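招人试用 Stusness 手持夹爪套件(有报酬,名额40个)

各位好,又是我。上次在群里提了一句要找人试夹爪,结果私信问什么的都有,还有人问要不要自带机器人(不用!没有机器人!),所以我干脆写一篇长的,大家看完再决定报不报。

先说东西。Stusness 是一套拿在手里用的夹爪,一套2只,左右手各一只,您用它去抓、去放、去开东西,动作数据录下来给以后训练机械臂用。单只462克,刚上手觉得还行,举久了小臂会酸,我自己第一天回家拧瓶盖都费劲。套件定价2050元,还没正式开卖,Rolden 那边想在定价印上包装之前,让一批没碰过它的人先用一遍,把毛病挑出来。您来就是干这个的:一边干活一边挑毛病。

活儿本身很家常。桌上摆一台小冰箱,门打开,把纸碗、杯子之类的拿出来放进去,换个位置再来一遍。有时候碰到抽屉,有时候东西放得很靠里,得把手腕拐个弯才够得着。每一轮都不长,难的是别着急,抓歪了就松开重新抓,别用手指头去帮忙。我知道这很难忍,我到现在看见碗要滑下去,另一只手还是会自己伸过去。

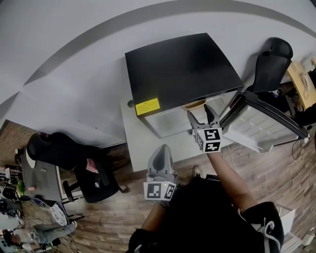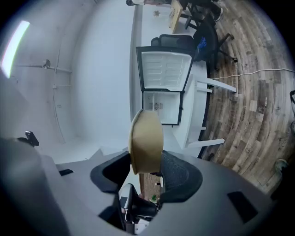

文 / Ibarra

接着说我们想知道什么。

握把合不合手,这个最要紧。手小的朋友请一定来,目前试过的人手都偏大,他们说好我不太敢信。左撇子也特别欢迎。再就是两根夹指抓软东西的手感,纸碗边缘一使劲就会变形,您多大力气觉得刚好、多大力气心里没底,说给我听,说得啰嗦一点没关系。还有指示灯的位置看不看得见,侧面的标记块会不会老被自己的袖子挡住。说明书也给您一份,看到哪一句读不懂就直接在上面画圈,画满了我也不生气。

什么人能来:

年满十八岁,双手活动没问题,能连续站着或者坐着做一个半小时的手上活儿,中间有休息。懂不懂机器人都行,我其实更想要不懂的。开过饭馆的、干过仓库的、在家带孩子练出单手绝活的,都好。最近手腕受过伤的朋友这次就先别来了,以后肯定还有机会。

衣服穿袖子不太宽的。长指甲可以来,戴很大的戒指不方便,到了可以先收起来,有带锁的柜子。

时间和地点:

就在 Prindulside 二楼,电梯出来右拐,走到有红砖墙的那间。每场半天,上午场九点半开始,下午场两点开始,晚上不开。从进门到走人三个多小时,除了前面说的一个半小时动手,剩下的是熟悉夹爪、歇着喝水,还有最后坐下来聊天。聊天那段我会录音,整理成文字以后就删掉,您不想录就说一声,我拿笔记。

报酬按半天结,当场转账,具体数目我在回信里写,公开贴出来群里又要吵。往返地铁票另外报,打车的话请先问我一声。来过一场还想再来的可以再报,排在没来过的人后面。

数据这块说清楚:夹爪上有摄像头,会拍到桌面、您手边的东西和屋子里的情况,个别场次还会加一个高处视角。别人有可能入镜。到场先签一份两页纸的同意书,我会提前把它发给您,您在家慢慢看,有哪条不愿意就别勾。介意被拍到的请务必提前讲,我好安排场次。

套件能不能带回家?不能,我问过了。不过全程参加完的人,正式开卖以后会收到一张优惠券,折扣还没定下来,我不敢乱写。

报名方法:发邮件到活动页上的试用信箱,标题写“夹爪试用”加上您的称呼,正文里告诉我三样:惯用手是哪只,手掌从腕横纹到中指尖有多长(拿尺子随便量量就行),还有哪些半天您肯定来不了。简历不用发,真的不用,上回有人发来十几页,我还认真看完了。

截止是2020年12月1日,名额满了会早点关。十一月报过名但一直没收到回信的朋友,对不起,那阵子信箱设置出了岔子,麻烦您再发一封,标题后面加“重发”两个字,我优先排。

回信我一般晚上统一写,两三天没动静就来催我。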